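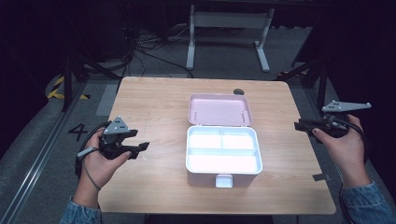

Small Storage, Small Parts: speaker notes
Home organizing evening, Tuesday, July 15, 2025

Start on time. Lights up, handout on chairs. Talk is 40 minutes, then questions.

Opening. Ask who has a drawer at home they avoid opening. Wait for hands. Say that tonight is only about the small stuff: hair ties, buttons, batteries, spare keys, pills, earring backs. Big closets were the April talk and I won't go back over them.

Point one: clear a surface before you sort. Kitchen table is fine. Take everything off it, wipe it down, and let it dry. Small parts disappear against a busy tablecloth. Bare wood works well, and so does an old white sheet. 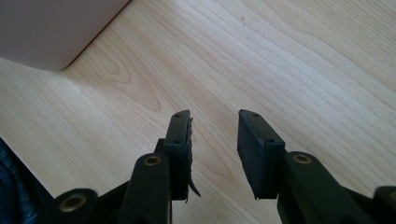
Tabletop, light wood with a strong grain.

Point two: pick the box after you sort. Most people buy first. I did this with the Grellen drawer set and ended up with slots too narrow for anything I owned. Tell the Grellen story, keep it short.

What to look for in a lidded box:
- A lid that stays up while you load it. If it falls on your hand you will stop using it.
- A latch you can work with one thumb.
- Sections of different sizes. One long and two shorter is a good mix — pens, combs and tweezers go in the long one, loose things in the others.
- Rounded corners inside. Dust and crumbs come out easier.

Pass the sample box around now. Ask people to close it before they hand it on.

Point three: one kind of thing per section. Sewing supplies and first aid should not share a tray. If a section fills up, take something out before you go shopping for a second box.
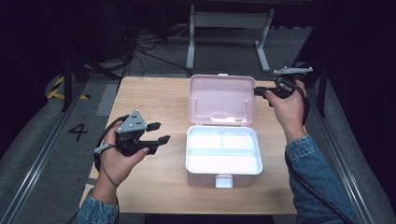 Leave one section empty for the first week. Something will turn up that needs it, and you won't have to redo the whole tray. Mine filled up with picture hooks.

Labels. Put them on the front wall, where you can read them with the lid down. Masking tape is good enough. The Brinkmann label maker is nice but skip the demo if we are past the half hour.

Close with the homework: one drawer, one box, before the weekend. Then questions. Collect the sign-up sheet for the Godeo workshop at the door.

Related talks
The Bathroom Cabinet
Paper You Can Throw Away
Closets, Start to Finish

Sosex Home Talks | Contact | Copyright 2025 | Back to top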